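We use cookies to remember your settings. Accept all / Manage

Pre-run safety check, two-arm table
Usham shared workshop, bench 2
Date of check: 22/05/2024

Go through the list before switching on the servo power. Write OK, FIX or STOP, and a comment if the answer is not simply OK.

1. Table clamps, left and right arm: OK
Comment: Tightened both by a quarter turn. The left one had moved a little since the last run. Please check them by hand, looking is not enough.

2. Printed links, cracks and loose screws: FIX
Comment: One screw missing at the elbow of the left arm. I put in a new one from the Camenzind kit. The fork on the right arm is the old print and still good, but I would like to have a spare.

3. Servo wires, full movement by hand with power off: FIX
Comment: The wire loops must be long enough for the wrist, but they must not catch the other arm. I made one loop shorter and moved both arms 2 times through the whole path.

4. Power adapter and cables on the table: FIX
Comment: Too many cables in one heap. It is not dangerous today, but somebody can pull them with a sleeve. Cable clips are ordered from Hallum.

5. Emergency switch: OK
Comment: Cuts power to both arms. The arms fall down when it is pressed — keep your hands out from under them.

6. Load: OK
Comment: We allow up to 900 grams for both grippers together. Weigh every new object first.

7. Knives and tools outside the reach of the arms: OK
Comment: Close the blade before you put the knife down. I measured the reach again and it is the same as in May last year.

8. Shoe into box, slow speed: OK
Comment: One gripper at the heel, one at the toe, box open on the gray mat. Stay at slow speed until item 4 is closed.
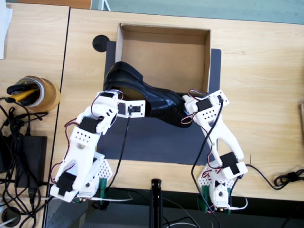
Checked and written by Dustent
Usham workshop pages, build log no. 69

Result: may be used at slow speed, with one person standing at the switch. Full speed is not allowed yet.

Next check after the cable clips are mounted. Whoever mounts them, please write it under item 4 and do item 3 again — new clips can make the loops too short.

139 views · 2 comments · Share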